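Accueil Lettre Dossiers Agenda Contact

Vendre au loin quand on est petit : ce que nous apprend la fin d'année

Décembre - par Océane Bélanger
Temps de lecture : 3 minutes

Chers lecteurs, chères lectrices, je vous avais promis dans la dernière lettre de revenir sur les exportations de nos adhérents, et je tiens parole, même si j'ai mis un peu plus de temps que prévu à rassembler les réponses (merci à celles et ceux qui m'ont écrit tard le soir, je vous ai lus !). Nous avons reçu 351 questionnaires remplis. C'est beaucoup pour une association comme la nôtre, et je ne m'attendais vraiment pas à une pile pareille.

Premier enseignement, et il fait plaisir : les ventes hors de nos frontières sont reparties au second semestre. Le printemps avait été maussade, avec des commandes repoussées d'un mois sur l'autre et des clients qui demandaient des rabais avant même d'avoir vu le tarif. L'automne a été bien meilleur, surtout pour les maisons qui vendent de petites séries à des détaillants étrangers.

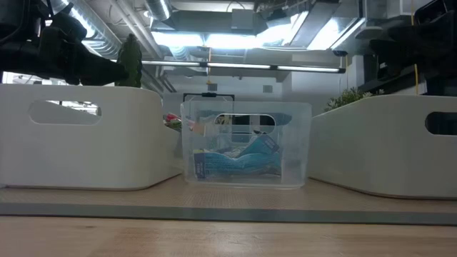
Reste que le chiffre d'affaires ne dit pas tout. Plusieurs d'entre vous racontent que la marge n'a pas suivi, et la raison revient d'une lettre à l'autre : le change. On signe un devis en mars, on livre en juin, on est payé en septembre, et entre-temps la monnaie du client a perdu du terrain. Chez Udano, où l'on exporte depuis longtemps, on a fini par facturer en euros tout ce qui part hors de la zone. Quelques acheteurs ont grogné, un seul est parti, et il est revenu en octobre.

Barbara Wasilewska, qui tient les comptes de la maison Wróbel, m'a gentiment laissé recopier un passage de son courrier : « Pendant des années, nous regardions le cours une fois par trimestre, au moment du bilan. Maintenant je le regarde avant chaque devis, et j'écris noir sur blanc que le prix vaut 20 jours. Cela nous a évité deux mauvaises surprises cet été. » Je trouve l'idée toute simple et je me demande pourquoi nous ne sommes pas plus nombreux à le faire - moi la première, du temps où j'avais encore ma boutique.

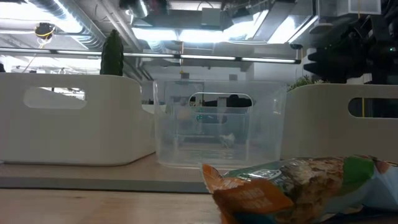

Trois bacs de rangement alignés sur une table en bois clair.

Deuxième sujet, moins réjouissant : les frais qui s'ajoutent en route. Durketari nous a transmis le détail d'un envoi groupé dont le transport devait être, sur le papier, tout compris. Entre le stockage au port, la déclaration complémentaire et une taxe de manutention découverte à l'arrivée, la note a grimpé de 1 536 euros. Rien d'illégal là-dedans, tout figurait dans les conditions générales, mais il fallait aller les chercher à la dernière page. Demandez donc le détail poste par poste avant de signer, et gardez la réponse écrite. 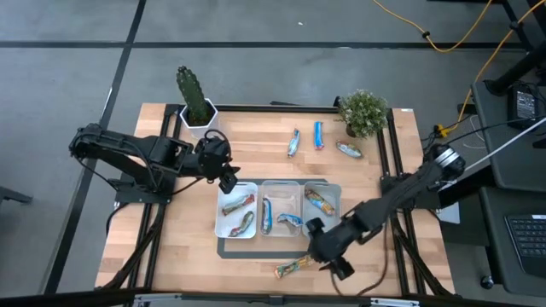 Et l'assurance-crédit, alors ?

Vous avez été nombreux à me poser la question. Je ne vais pas vous dire qu'il faut en prendre une à tout prix : pour un client fidèle qui règle à l'heure depuis dix ans, la prime peut sembler lourde. Mais pour un premier contrat dans un pays que l'on connaît mal, cela mérite au moins un coup de fil. Skisley, qui s'est lancé au printemps sur deux marchés nouveaux, a choisi de ne couvrir que ces deux-là et de laisser le reste tel quel. On peut aussi demander un acompte à la commande, ce que beaucoup n'osent pas faire (à tort, à mon avis, les acheteurs sérieux ont l'habitude).
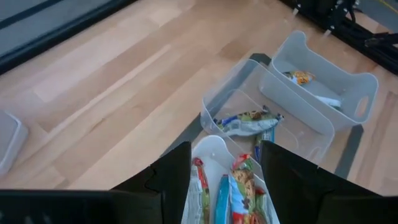

Un bac en plastique blanc, vu de dessus.

Je prépare pour la prochaine lettre une page sur les délais de paiement, pays par pays, d'après vos réponses. Si vous avez une facture qui traîne ou, au contraire, un client qui paie avant l'échéance, écrivez-moi, je prends tout ! Les questionnaires restent ouverts jusqu'à la fin du mois pour les retardataires.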